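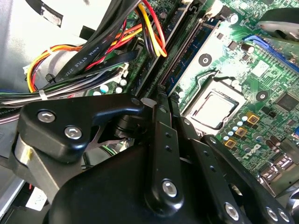
Desktop computer tower, inside parts

A desktop tower is a metal box with a power supply, a motherboard and some drives in it, and most of what you need to know about it can be learned by taking off one panel and having a good look. I keep this entry for the Gilside repair wiki (I've been fiddling with office towers for longer than I'd like to admit), so expect it to lean toward the big-brand machines that offices throw out by the pallet. The Naseri pages cover laptops, and I stay out of those.

Laying the case down

Unplug it, hold the power button for a few seconds, and lay the tower on its side with the removable panel facing up. Working on an upright tower is miserable! Parts drop, your wrist cramps, and the cables flop right where you want to look.

The motherboard

This is the big printed board everything else plugs into. Lots of Dell boards are green, with the name printed right on them in white, and I find that lettering handy for telling people on the phone which way up they should be looking. Near the middle you'll usually find the processor socket, and close by are the chokes and capacitors that smooth out its power.
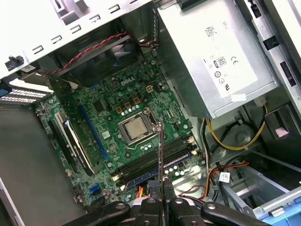

Long slots on a board take either memory or expansion cards, and beginners mix them up all the time. Memory slots have latches at the ends and sit side by side near the processor. Expansion slots live over by the back of the case, where a card's bracket can reach the outside. Colors vary by maker, so please don't memorize them. I once wrote a whole color chart for the old Jultano forum and had to take it down within a month.

The processor

With the cooler off, what you see is the heat spreader, a square metal lid held down by a frame with a little lever arm. You don't touch the lid with bare fingers if you can help it, and you never run the machine like that. Wipe off old paste, put on new, and the cooler goes back before any power does.
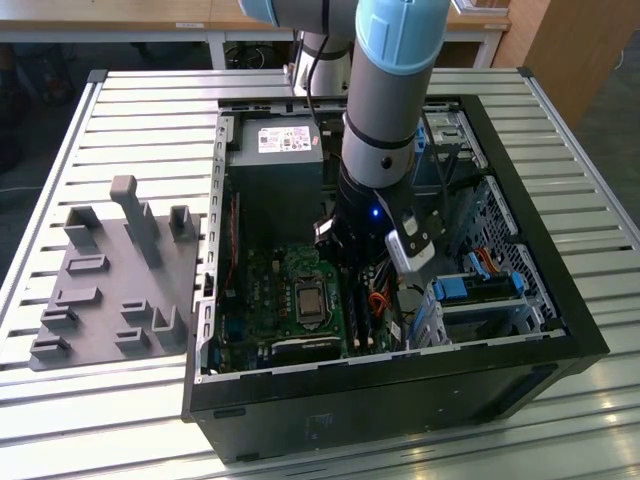 Photo: Releck workshop

Power supply and drives

The power supply is a gray metal box in most of these, with a label giving its ratings. Don't open it. I mean it, the capacitors in there can hold a charge after the plug is out. If it's bad, swap the whole thing.

Drives sit in a cage, and on many office towers the blue plastic tabs are what you squeeze or pull to free them (I love these, no screwdriver hunt). The thin flat-ended data cables are SATA, often orange or blue or red, and the color means nothing about speed.

Memory

Open the latches, line up the notch, and press straight down on both ends of the module.

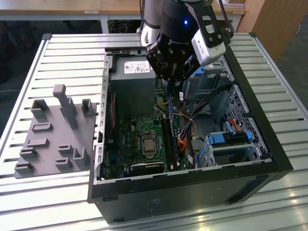

It takes more push than people expect, and half the "dead" machines I get handed only have a module that isn't all the way in. Move any power wires out of the way first so you can see the slot properly.

See also: Case fans; Thermal paste; Front panel connectors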